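Wumo Hand-Held Gripper Pair: Operator Guide
Section 3. Recording garment tasks on a bed

This section covers recordings in which one operator works a garment on a made bed with the hand-held pair. It applies to shirts, trousers, and other single pieces of clothing. For towels and bed linen, see Section 4. For charging, pairing, and firmware, see Section 2.

The rules in this section are the minimum for any session that will be sent to the Plustley archive. A site may add rules of its own. It may not drop any of these.

3.1 Before you start

1. Read the task card through to the end. If the card and this guide disagree, stop and ask the session lead.

2. Check that the bed has a fitted sheet or a duvet on it and that the work area is clear. You need enough free surface to lay the garment out at full length.

3. Fit both sheets of the task card checklist to the clipboard and fill in the site code, the operator code, and the garment code. Do not write the operator's name.

4. Look over both sets of jaws. Threads and lint collect at the base of the fingers. Remove them with the brush in the kit.

5. Open and close each gripper fully three times. Movement should be even on both sides. If one side sticks, change the unit and note the serial number of the one you took out.

CAUTION: Keep fingers, sleeves, and hair out of the jaws while you test them.

3.2 Laying out the garment

1. Place the garment on the bed within easy reach. For shirts, the collar points away from the operator unless the card says otherwise.

2. Leave normal creases in the sheet. Bedding does not need to be ironed or pulled flat between takes. A hard object under the sheet does need to be removed.

3. Bring both grippers in low, one from each side, with the jaws pointing toward the garment.

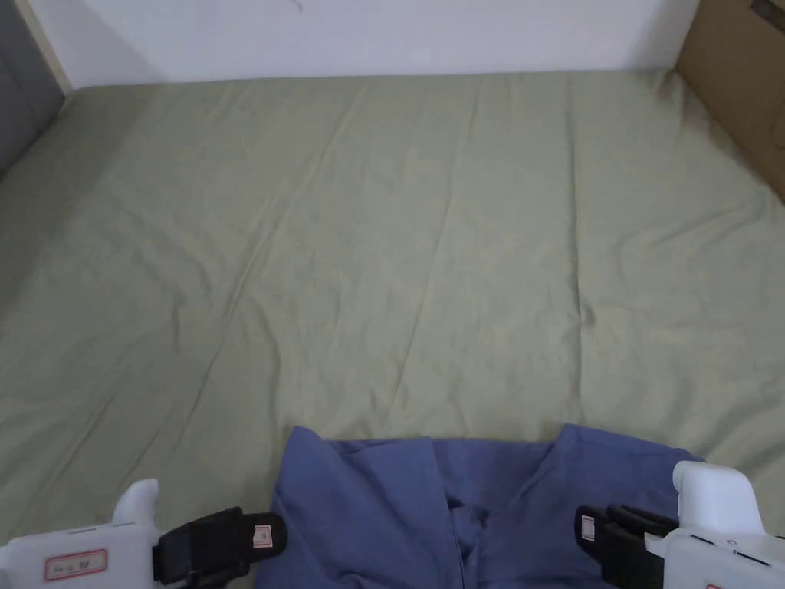 4. Hold the starting position for a slow count of three before the first grasp. The reviewer uses this pause to line up the views. Takes with no pause are returned.

5. Start the task. Work at the speed you would use at home. Fast takes are not worth more than slow ones, and the review team at Bilura rejects more of them.

NOTE: The starting position does not have to be the same every time. Small changes in angle and distance are wanted. Do not mark the sheet with tape to repeat a position.

3.3 Handling rules during a take

The following apply from the starting pause to the closing pause.

1. Touch the garment with the jaws only. Do not straighten it with a free finger, the heel of the hand, or the body of the gripper.

2. Do not let go of a gripper during a take. If you need a hand for anything else, end the take first.

3. When a fold will not stay down, you may press on it with one closed gripper while the other one moves. Press down with the flat of the finger. Do not dig in with the tip, which can pull threads and leave marks on thin fabric.

4. Keep the idle gripper still and off the garment. Waving it about in the air confuses the tracking and shows up as noise in the log.
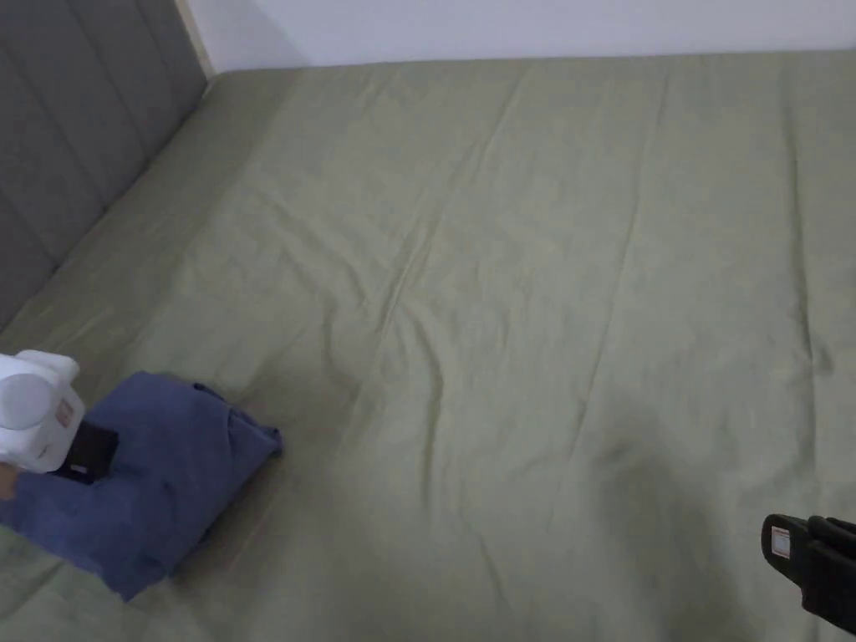 5. If you drop the garment, pick it up and carry on. Recoveries are useful. Mark the take "R" on the checklist.

6. If the garment leaves the bed, end the take and mark it "X."

3.4 Twisting and stretching tasks

Some cards ask the operator to roll or twist a garment and hold it between the two grippers. These tasks put more load on the jaws than folding does.

1. Grasp one end, then the other. Make sure a full layer of cloth is inside each jaw before you pull.

2. Pull until the cloth is straight and no further. Do not jerk.

3. Check the status lights while you hold. If a light changes to red or goes out, lower the garment to the bed and open both jaws.

4. Release one end at a time.

CAUTION: Do not pull on buttons, zippers, or drawstrings. They can slip out of the jaw suddenly.
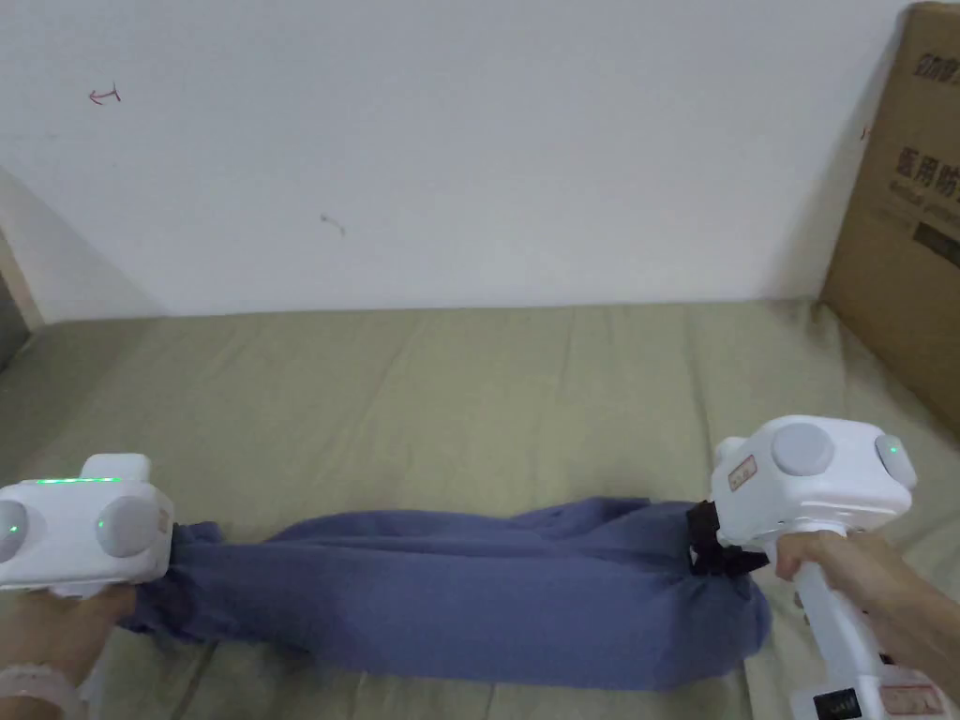
Figure 3-3. Twisted garment held between both grippers.

Bracelets, rings, and watches are allowed if they stay clear of the jaws and do not knock against the handle. Loose chains are not allowed. The site may require gloves, and if it does, they are worn for the whole session and not only for some takes.

3.5 Sharing the room

1. Two operators may work in the same room. Each keeps to the assigned area and does not reach across the other's work.

2. Anyone who may be recorded signs the consent form before recording starts. This includes people in the background and visitors. A person who has not signed stays outside.

3. Keep phones, letters, ID cards, and screens with personal details out of the room.

4. Speak as little as possible during a take.

3.6 Breaks and limits

Record for no more than 15 minutes without a break. Most operators feel the weight in the wrist before they feel it in the arm. If either hand tingles or goes numb, stop for the rest of the session and tell the lead. There is no penalty for stopping.

3.7 Site notices

Notices are added here between editions of the guide. They have the same force as the numbered rules.

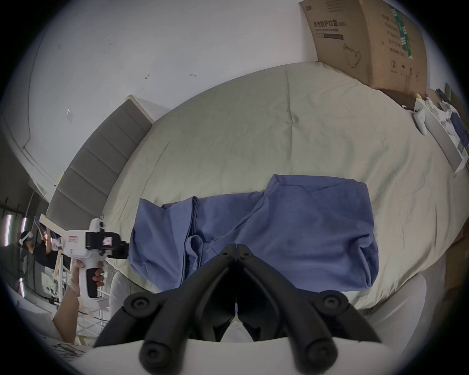

NASR, June

Garments stay on the bed between takes. Several sets came back from review with the starting state missing, and the cause was operators tidying up too early. Leave the garment as it lies when the take ends. Reset it only after the lead has called the take closed and the checklist line is filled in.

Rule 3.5, item 2, also covers staff who are busy elsewhere in the same room. Consent forms are kept with the session lead, Godfrey Shirima. Questions about rejected takes go to Lies Van Wijk, with the take number and garment code.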